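3. Materials and Methods

3.1 Setting and participants

The study was carried out in the surgical department of the teaching hospital in Sustthorpe, which serves the town and the villages of the Orer valley. We invited all nurses and junior doctors who take part in the evening handover. Of the 331 persons who received the invitation, 253 returned the questionnaire. The answers from the pilot round in April were not included, as the wording of two questions was changed after it.

The participants were asked to think about the last handover in which they took part, and to write down which information they had missed. We did not ask for the names of colleagues or patients. The questionnaire took around 40 minutes when the free text part was filled in completely, and we know that this is long for people who finish a shift.

3.2 Handover sheets

Before the study, each ward used its own sheet. The sheets were different in length and also in the order of the topics. On one ward the wound was mentioned first, on another it came after the medication, and on the third there was no fixed place for it. Together with the head nurses we prepared a common sheet, which in the rest of this paper is called the Avel sheet. It has one page and leaves free space at the bottom for remarks.

A special difficulty was the field "closure." The surgeons understood it as the technique and the thread material, while the nurses expected to read there when the stitches should be removed. Figure 1: a suture thread passes between two instruments over red tissue. Both kinds of information are needed on the ward, so we divided the field into two lines with separate titles.

Figure 1. Suture thread between two instruments.

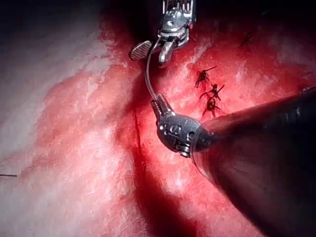
3.3 Coding of the free text answers

The free text answers were read by two of the authors independently. Each missed item was given one code from the list of Carvalho, which we translated and shortened for our purpose. When the two readers did not agree, the answer was discussed with a third reader, who did not know the ward from which it came. Answers that could not be read, or that spoke only about the lack of staff, were kept in a separate group. We return to this group in Section 5.

An answer could receive more than one code. For this reason the sums in the tables of Section 4 are higher than the number of participants.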